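Flamatstead Listings

A set of 2,000 short sale listings for second-hand household goods and small accessories, with corrected categories and plain-language condition notes. The listings come from the Flamatstead swap board, a local buy-and-sell page that ran for several years before it closed in December. The set is maintained by Sibusiso Xaba and Behrouz Sharifi.

What it is for

We put the set together to test search on small classified sites. Large shops have tidy product titles. Swap boards do not. People write "phone thing, clear, fits the big one" and expect a neighbour to understand. Most search tools are tested on the first kind of text and then used on the second.

It should also be of use if you work on spelling correction, category guessing or price ranges for used goods. It is too small to train anything large from scratch, and we would not advise trying.

What is in the folder

listings.csv - one row per listing
categories.txt - the category list, one per line
notes.txt - the rules we followed when correcting categories
changes.txt - what changed between versions

Fields in listings.csv

id - a plain number with no meaning beyond order
title - as the seller typed it, spelling left alone
body - as typed, with personal details taken out
price - in pounds, blank if the seller asked for a swap or an offer
category_seller - what the seller picked
category_fixed - what we think it should have been
condition - one of 4 values: new, good, worn, parts only
area - the part of town, never a street

The price field is text. A few sellers wrote things like "a fiver" or "3 or a cake" and we left those in. If you need numbers, drop any row that will not convert.

How categories were corrected

Sibusiso and Behrouz each read every listing and chose a category without seeing the other's choice. Where both agreed, that was the answer. Where they did not, they talked it over and wrote the outcome in notes.txt. The tool used for reading and tagging was Clikard, with its suggestions switched off.

Most disagreements fell into 2 groups. The first was garden against DIY: hose fittings, outdoor paint, fence brackets. The second was phones against accessories. Sellers put cases, chargers and holders under "Phones" all the time, presumably so that more people would see them. We moved every one of these to "Phone accessories", even when the title named only the phone. If a phone was sold along with its case, the listing stayed under "Phones".

Cases gave us one more problem. A body text often says which phone the case fits and nothing else, and the condition has to be worked out from a word or two. "Bit yellow" on a clear case counts as worn. "Scratched but fine" counts as good. "Cracked at the buttons" counts as worn, unless the seller says it no longer stays on, and then it is parts only.
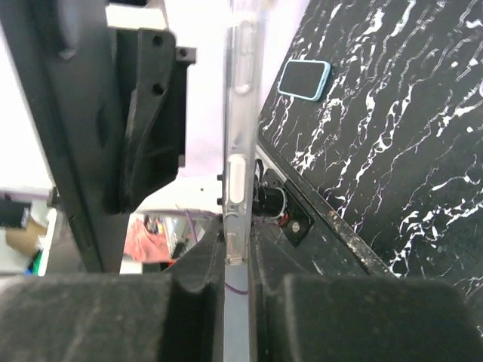
Personal details

Names, phone numbers, email addresses and house numbers were removed by script and then checked by eye. Each was replaced with a tag in square brackets, such as [name] or [phone]. Names of shops and makers were kept. If you find something we missed, write to us with the id and we will take it out in the next version.

Sellers were asked through the board before it closed whether their listings could be used. Anyone who said no, or did not answer, was left out. That means the set leans towards people who still looked at the board in its last months - mostly regulars, with a lot of repeat phrases and a house style of their own.

Known problems

Baby items are thin on the ground, as they were mostly traded on a separate page called Canus. We have no rights to that material.

Prices are not adjusted for inflation and there is no date column. We took dates out because, together with the area, they made some sellers too easy to pick out.

The same object can turn up more than once if it did not sell. We removed exact copies only. A seller who changed one word and posted again will appear twice, so take care when splitting the set for testing.

"Worn" is used more freely for clothes than for anything else. Behrouz would like to redo these. Sibusiso would not.

Versions

Version 3 is the current one. It fixes the broken pound signs in version 2 and merges "Lamps" into "Lighting". Ids have stayed the same throughout.

Terms

Free to use and share, including for paid work, as long as you name the set and do not try to work out who the sellers were. Kazemi hosts the download and has no part in the content.

Comments

pennywhistle
Is the area field meant to be blank for some rows? I get a fair few with nothing in them.

Behrouz Sharifi
Yes, blank means the seller did not give one. We should say so in the field list.

tmarsh
Used the phone accessories rows to test a spelling fixer. It coped with "chrager" but not with "sillycone". Good set, thanks.

oldgate
Any chance of a tab-separated copy? The commas in the body text keep tripping up my import.

Sibusiso Xaba
The body field is quoted, so check your import settings first. I can add a tab version if that does not help.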